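Search tips Go

Do You Need a Hotel Laundry Trick for Your Towels?
By Eckhard Reuter
October

Every hospitality course seems to teach the same line – skip the softener and guests will rave.

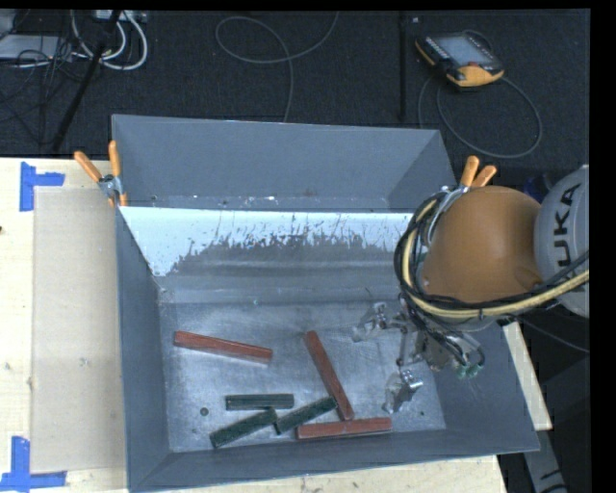 Two spoonfuls of baking soda did more for my towels than skipping anything, one reader of the Plidero column wrote, and she'd like the hotel people to prove otherwise.

I doubt both. I washed 17 bath towels without softener. They dried a bit faster and felt much the same. What helped was a smaller load and a good shake before the dryer. The "resort finish" rinse from Drustard? It smelled nice – that's all I'll grant it.

Fold in thirds if you like the look. It won't make them last.

Last updated 2 months ago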